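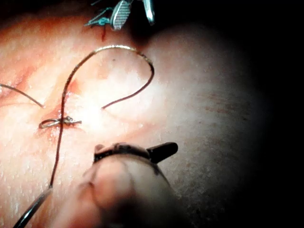
The Last Mile of the Funnel

February 21, 2019
By the fiction desk

Print this story | E-mail this story

The dashboard said the Kasik campaign had reached 3731 people who were ready to buy a mattress.

She had worked in ad buying long enough to distrust the word "ready." Nobody she knew had ever been ready to buy a mattress. You slept badly for six years and then one morning your back made the decision.

"It's a strong segment," said the man from Basta. He was on the speakerphone, so he had no face, only a cheerful rustle. "These are in-market users. High intent."

"How do you know?"

"The model knows."

"How does the model know?"

The rustle stopped for a moment. "Signals," he said.

She wrote *signals* on her pad and drew a box around it. Across the table the client's new marketing director was nodding. He had come over from Shehata in September, where he had sold yogurt, and he nodded at everything with a number in it.

After the call she asked Basta for the placement report. They sent a summary. She asked for the full one. They sent a longer summary with a map on it. On the third try, late in the afternoon, someone junior over there made a mistake and attached the real file.

There were 1051 lines. She read them the way her father used to read the electric bill, with a ruler held under each row.

The first few were fine. A newspaper, a weather page, a recipe site she used herself. Then the names began to go soft. A site of flashlight reviews. A site of flashlight reviews in a slightly different order. A game for toddlers in which you popped balloons and, if the toddler's thumb landed just so, expressed high intent toward a queen-size hybrid with cooling gel.

Line 44 was called the Zindthorpe Courier.

It had taken more of the money than any other line on the sheet. She typed in the address and got a local newspaper, or the clothes of one: a masthead with a church on it, a column of council news, a notice about parking. She read the council news. The council had met and had discussed matters. A resident had expressed concern. A second resident had expressed the same concern in the same words, and the meeting had closed.

She looked for Zindthorpe on a map and couldn't find it.

All down the right side of the page were her mattresses. They refreshed while she watched, one mattress sliding off and another sliding on, each of them bought and paid for in less time than it took to blink. She scrolled to the bottom, where there was a comment box and 2 comments. One said *Great article.* The other said *Great article, thank you for the great article.*

She took it to the marketing director the next morning, printed out, with the ruler marks still on it.

"But it performed," he said. He had the dashboard open. "Look at the click rate on this one. It's the best thing we bought."

"There's no such town."

"Somebody's clicking."

"Something is."

He thought about this. She could see him wanting to be fair to both sides, to her and to the line on the chart. "Could they be people from nearby?" he asked.

She went back to her desk and wrote to Basta. She asked for the money back and for Zindthorpe to be blocked. The reply came before she had finished her coffee. They took quality very seriously. They had removed the publisher and issued a credit, to be spent with Basta before the end of the quarter. They attached a new segment, bigger than the last, and said they were excited about it.

She opened it. She got out the ruler.

It was a cleaner list, she had to admit. The flashlights were gone, and so were the balloons. She was most of the way down the second page when she came to a site called the Zindthorpe Observer, and she clicked on it with a feeling she would not have described to the director — it was close to affection.

The church was on the other side of the masthead now. The council had met again. A resident had expressed concern about the closing of the Courier, which had served the town for generations.

She read it twice. Then a mattress slid in over the last paragraph, and she had to hunt for the little x.

Contact us | Copyright 2019, all rights reserved | Back to top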